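首页 关于我们 演讲资料 往期活动 联系

毛巾怎么叠，放在哪里：讲稿备注

说明：下面是我自己上台用的备注，每一段大概对应一张幻灯片。我的中文是成年以后学的，有些句子可能写得太直，请大家原谅。讲的时候我会慢一点，也请大家有问题随时举手。

（开场，站到桌子旁边再开口）

各位下午好。谢谢 Handen 生活馆给我这个时间。我今天要讲的题目很小，就是毛巾。我知道来的人里面有的经营小旅馆，有的在家里照顾老人和孩子，有的只是觉得柜子太乱。我准备的时候想过要不要把题目变大，讲整个卧室，讲整个家。后来我决定不变大。毛巾这一件事情，如果讲得仔细，时间已经不够用。

先请大家想一想自己家里放毛巾的那一层。打开门的时候，毛巾是不是向外倒？最下面的那几条，上一次用是什么时候？有没有一条毛巾，您一直不喜欢，可是每次整理的时候又放回去了？

（停一下，让大家想。不要马上往下讲。上次我太急，大家还没有想好，我就换了幻灯片。）

我自己的情况是这样。我刚搬到 Randham 的时候，房子里只有一个很窄的柜子，深度也不够。我把毛巾按照以前的办法对折再对折，放进去以后门关不上。我就用手压，压进去，关上。第二天开门，毛巾掉在地上。这样过了整整一个冬天。我当时认为是柜子的问题，想买一个新柜子。后来去 Chevalier 旅馆做了一段时间的客房工作，我才明白，柜子没有错，是我叠的尺寸错了。

（幻灯片：尺寸）

在旅馆里，第一个学的不是怎么叠，是先看架子。架子有多深，毛巾叠好以后就应该有多深，稍微短一点点，让手指可以伸进去。所以我今天请大家回家以后先做一件事：拿一把尺子，量您的架子。不要先动毛巾。我的架子深 300 毫米，可是门里面有一条边，占了一部分地方，所以我把大毛巾叠成比架子浅的样子，这样关门的时候碰不到。

量好以后，请您剪一块硬纸板，大小就是您想要的尺寸。我习惯说“样板”。每叠完一条，就和样板比一下。叠了几天以后您的手就记住了，样板可以不用。但是家里如果有别人也叠毛巾，请把样板留在柜子里面，靠着侧面放。说话解释很难，样板一看就懂。

（这里可以把我的样板传下去给大家看。记得收回来。）

（幻灯片：分类）

接下来讲分类。我见过很多种分法。有人按颜色，有人按谁用，有人按大小。我的意见是先按大小，然后在同样大小里面再按谁用。颜色放在最后考虑，或者不考虑。理由很实际：大小不一样的毛巾叠在一起，下面小，上面大，这一摞一定会歪。

我把家里的毛巾分成浴巾、洗脸用的毛巾、擦手的小方巾，还有长条的。长条的毛巾是很多人觉得麻烦的东西，运动的时候搭在脖子上的，洗完头包头发的，都属于这一种。它又窄又长，对折几次以后还是不像一个方块。我后面会专门讲它。

还有一种我叫做“退休的毛巾”。它已经硬了，边上的线也松了，可是擦地板、擦自行车都很好。请不要把它和洗脸的毛巾放在一起。给它另外一个地方，厨房下面的柜子，或者阳台。如果放在一起，您早上眼睛没有完全睁开，就会拿错。我拿错过。

（幻灯片：桌子）

我非常建议在桌子上叠，不要在床上叠。床是软的，毛巾放上去会陷下去，折线就不直。还有一个缺点，床上总是可以再放一点东西，再放一点东西，最后晚上要睡觉了，全部抱到椅子上。椅子上的毛巾第二天又回到床上。我想在座的很多人知道我在说什么。

桌子要先擦干净，擦完等它干。桌面的颜色浅一点比较好，掉下来的线头和头发可以看见。中间要留出一块地方给正在叠的这一条，叠好的放在旁边，不要放在自己和桌面中间。我以前总是把叠好的放在面前，然后手要从上面越过去，袖子一碰，上面那一条就乱了。

花和小盆栽可以留在桌子上，放到最里面，靠墙。我不同意有些书里讲的，整理之前要把桌子上的一切都拿走。如果每次叠毛巾以前都要搬家一样地搬东西，人就不想叠了。一盆绿色的植物在那里，做家务的时候抬头看一眼，心情比较好。

（幻灯片：长条毛巾，第一步。这一张多停一会儿。）

现在讲长条毛巾。第一步最重要，也是大家最常省掉的：先把它横着拉平。两头都要拿住，让它在桌面上成为一条直的带子。拉的力气不要大，中间有一点点往下垂没有关系，太紧的话，放手以后它会缩回来，边就成波浪了。绒比较长的那种，颜色很浅的，更加要轻。小标签在哪里，这个时候也要找到，因为后面折的时候我们要把它藏到里面去。

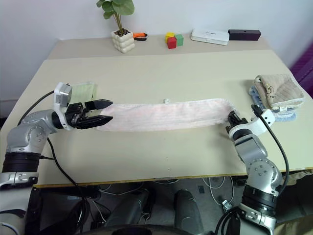
有读者在活动报名的留言里写：我家的长毛巾从来不拉平，直接卷起来塞进篮子，用的时候一样是一条毛巾，何必多这一步呢？

我认真想过这个问题，因为他说的也有道理。如果您用篮子，而且篮子够大，卷起来完全可以。我不反对。可是卷也有好的卷和不好的卷。没有拉平就卷，一头粗一头细，放进篮子是斜的，拿一条会带出来旁边的一条。先拉平再卷，它就是整齐的一个圆柱。所以我的回答是：叠也好，卷也好，拉平这一步请保留。它花的时间很短，您数到五就已经做完了。

（如果台下有人笑，就笑一下，继续。）

第二步，把长边对长边折一次，用手掌从中间向两边抹。请注意是手掌，不是指甲。指甲会把绒毛压出一条印子。第三步，两端向中间折，中间留一个手指宽的空。这个空的地方是为了最后对折的时候不会鼓起来。标签在这个时候应该已经在里面了。第四步，合起来，像合上一本书。书脊朝外，也就是圆的那一边朝外，打开柜门看到的全部是圆边，很安静的感觉。

（现场做一次。做的时候不要说话，做完再说。我一边做一边说中文会做错。）

请大家现在两个人一组，试一次。桌上有给大家准备的毛巾。一个人拿住一头，另外一个人拿住另一头，先一起拉平。两个人做的时候有一个常见的问题，就是两边的高度不一样，一个人站着，一个人弯腰。请把两头都放低，靠近桌面，这样毛巾才会平。

（练习时间。走下去看。可以提醒的内容：手太高；折的时候先压中间；标签在外面。）

（幻灯片：一摞毛巾）

叠好的毛巾怎么放成一摞，我也想讲几句。厚的在下，薄的在上，这个大家都知道。可是有图案的毛巾，很多人喜欢把图案折到外面，小动物或者花，放在最上面看起来可爱。我觉得可以。家里有孩子的话更加应该这样，孩子认识自己的图案，会自己去拿，也会自己放回来。只是下面的那几条也要轮流到上面来。我看过很多柜子，最上面的毛巾已经很旧，下面的还像新的一样。

解决的办法很简单：洗好的从下面放进去，用的从上面拿。在 Chevalier 的时候，布草间里的架子都是这样做的，换班的人也都遵守。在家里做这件事，刚开始会觉得麻烦，要把一摞抬起来。如果您觉得抬不动，说明这一摞太高，请分成两摞。

边也要对齐。下面那一条如果露出来一个角，看着不大，可是关门的时候会夹住，时间长了那个角就黑了。我习惯放好以后，用两只手从左右轻轻地夹一下整摞，像整理一叠纸那样。

（幻灯片：颜色，快速讲）

关于颜色，有人问过我要不要全部买一样的。旅馆里全部用白色，有旅馆的原因，高温洗，坏了换一条看不出来。家里没有这个必要。我自己喜欢浅的颜色放在一起，粉的、浅绿的、浅蓝的、米色的，它们互相不打架。深颜色的新毛巾请分开洗前面几次，这个和整理没有关系，但是我丢过一整批浅色毛巾，所以每一次演讲都要说。

（幻灯片：柔软）

毛巾叠不好，有时候不是手的问题，是毛巾太硬。衣物柔软剂放得太多，毛巾表面好像软，吸水却变差。我的做法是少放或者不放，晾以前抓住两个角用力抖几下，让绒站起来。这里和叠的时候正好相反：晾以前要用力，叠的时候要轻。完全干了再收。手摸上去觉得干，厚的地方不一定干，请摸一摸边上缝线的位置。没有干就叠起来，柜子里会有味道，而且会传给别的毛巾。

（幻灯片：给小旅馆的朋友）

下面一小段是讲给开小旅馆和民宿的朋友听的。我知道有的朋友一个季度的洗涤费用在 2000 到 3000 之间，所以对您来说，毛巾整理也是钱的事情。我只讲一点：请给每一种毛巾写下来一个叠法，贴在布草间的墙上，最好有图。如果每个员工都按自己的习惯叠，点数的时候就会很慢，因为每一摞的厚度不一样，眼睛没有办法估计。

Taltidness 这个项目做的就是这样的工作。我们把叠法画成简单的线条图，一张纸一种毛巾，纸可以洗手以后直接翻，不怕湿。第一批印了 200 份，今天门口的桌子上放着，请每家拿一份。如果您发现图上哪一步看不懂，请一定写信给我们。我们自己看得太久，已经看不出哪里难懂。

（幻灯片：常见的问题。下面几条是以前别人问过的，如果今天没有人问，就自己挑两条讲。）

关于浴巾和洗脸毛巾能不能放在同一层。可以，中间放一块隔板就好，书立也可以。没有隔板的时候，两摞会互相靠着，拿走一摞，另外一摞就倒。

关于要不要真空袋。平常用的毛巾不要。客人用的备用毛巾可以，但是拿出来以后要给它时间，抖一抖，放一个晚上。

关于孩子帮忙。请让孩子叠小方巾，从对折一次开始。不要在孩子面前把他叠好的重新叠。我知道这很难。您可以把它放在一摞的中间，上下都是您叠的，它会变平。

关于老人。手指没有力气的时候，厚毛巾很难叠。可以换薄一点的，也可以只折两次，放在打开的架子上。架子的高度在腰和肩膀之间最好，弯腰和抬手都不需要。

关于多久整理一次。我没有固定的日子。每次收毛巾的时候，顺便看一眼最下面那一条就可以了。四月我会把厚的换到上面一层，薄的拿下来，别的时间不做大的整理。

（幻灯片：回家以后）

最后，请大家回家只做一层。不要一回去就把整个柜子拿空，很多人这样做，做到一半孩子饿了，电话响了，晚上地板上全部是毛巾。先做一层，量尺寸，剪样板，把长条毛巾一条一条拉平，叠好，圆边朝外放进去。关上门。过几天再打开看，如果它还是整齐的，再做第二层。

我家里那个窄柜子到现在还在用，没有换新的。里面有一条毛巾我还是叠不好，是一条圆形的沙滩巾，别人送的。如果在座的哪一位知道圆的毛巾怎么叠，请休息的时候告诉我。

（休息。提醒大家把练习用的毛巾放回桌子右边。下半场讲床单，需要的桌子更大，请工作人员帮忙把两张拼在一起。）

2003年4月14日，于 Handen 生活馆

联系我们 | 版权所有 Taltidness，转载请先来信 | 返回顶部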